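Tendholm Folding Work Table, White
Product reference TH 340
Institutional Furniture / Tables / Craft and Activity Rooms

The Tendholm is a folding work table supplied to schools, day centres, libraries and residential homes. It is intended for rooms that change use during the day, where tables have to be put out and taken in by one or two members of staff.

The top has a white, wipe-clean surface with a matt finish. It withstands water-based paint, glue and ordinary cleaning products. Solvents and abrasive pads should not be used, as they will dull the surface and are not covered by the guarantee.

Under the top is a steel frame with locking legs. Each leg lock must be heard to click before the table is loaded. The feet are fitted with grey rubber caps, which may be replaced when worn. Spare caps are sold in sets (see Accessories).

Linking tables
Two or more tables may be linked along any straight side by means of the clips supplied. The clips sit beneath the top and do not project above the working surface. A fine seam remains visible between linked tops. Where a continuous surface is required for paper or fabric work, the Postenard table cover is recommended.

Tables of the earlier Shboul pattern cannot be linked to the Tendholm – the leg positions differ and the clips will not meet. Customers who are unsure which pattern they hold should consult the label on the underside.

Specification
Top: white, matt
Frame: powder-coated steel, grey
Width when open: 97 cm
Weight: 29 kg
Guarantee: 2 years, frame and locks
Colours: white only

Assembly
The table is delivered assembled and folded flat in a single carton. Please check the carton for damage before signing the delivery note. Two people are needed to lift the table from its packaging.

Care
Wipe down after each use with a damp cloth and dry thoroughly along the edges. Glue should be removed while still soft. Oil the hinges once a year with the light oil supplied. Tables should be stored on edge in a dry room and never stacked flat with the legs open.

Suggested uses
Flower arranging, card making, collage, sewing groups, sorting and display work. The plain white surface shows small pieces clearly, a point raised by several customers who run sessions for people with reduced sight. Ebony Merrick of the Ivine Day Centre writes: "We put them out for flower arranging in the morning and have them away again before lunch. The leaves and petals are easy to see and easy to gather up."

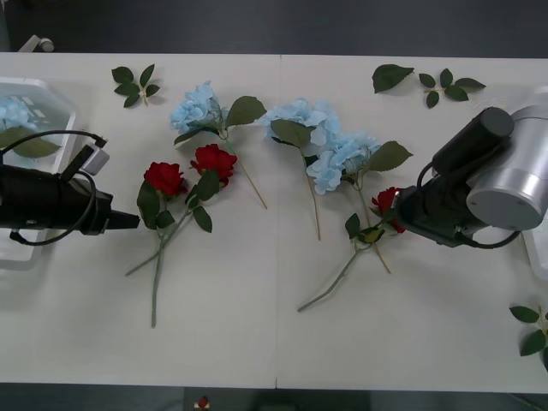

Artificial roses, hydrangea stems and leaves on a white tabletop.

Accessories
Postenard table cover, clear or cream
Linking clips, pair
Rubber foot caps, set
Storage trolley, upright

Ordering and delivery
Orders are accepted from institutions on account and from private customers by card. Delivery is to the ground floor only unless otherwise agreed in writing. Orders received by Fri 18 October will be charged at the current list price. Requests for samples of the top finish should be addressed to Armindo Mendes in the sales office.

Returns
Unused tables may be returned in their original carton. Linking clips and covers are not returnable once opened.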